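Why do we get hiccups?
by Iolanda Queiroz, Jultivora Kids

Hic! There it goes again. Right in the middle of dinner, usually.

So what's going on? Under your lungs there's a big flat muscle called the diaphragm (say DYE-a-fram). It moves down when you breathe in. Back up when you breathe out. All day, all night, no need to think about it.

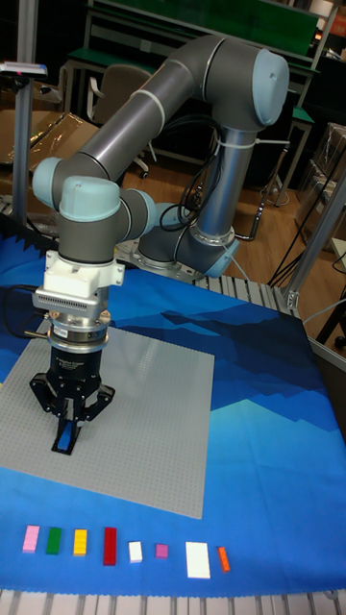 Sometimes it gets twitchy. It jerks down all by itself and you suck in a gulp of air. Then a little gap in your throat snaps shut. Air stops. HIC! The gap is between your vocal cords, the same bits you use for talking and singing.

What sets it off? Lots of things. Eating too fast. Fizzy drinks. Laughing a lot, or getting over-excited. A very full tummy too, so watch out at parties. Even babys get them before they are born!

Most hiccups go away by themselves in a few minutes. My cousin Natanael once counted 100 in a row on a car journey in June. Very proud of that. His mum less so.

Cures? Everyone has one. Sipping cold water. Holding your breath for a bit. Someone jumping out and shouting BOO. Scientists arent sure how well any of them work, but a sip of water is easy to try.

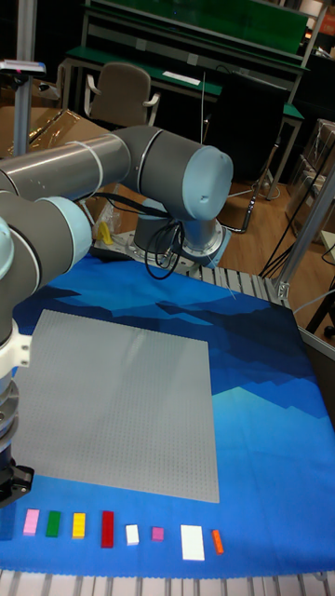
Can animals get hiccups too?
Lots of them can. Dogs, cats and horses all have a diaphragm like ours, and puppies get hiccups quite often, mostly after gobbling their food.

One more thing. If hiccups go on for over 2 days, thats a job for the doctor. Very rare though.

Next time: why do we yawn? (Bet you just did.)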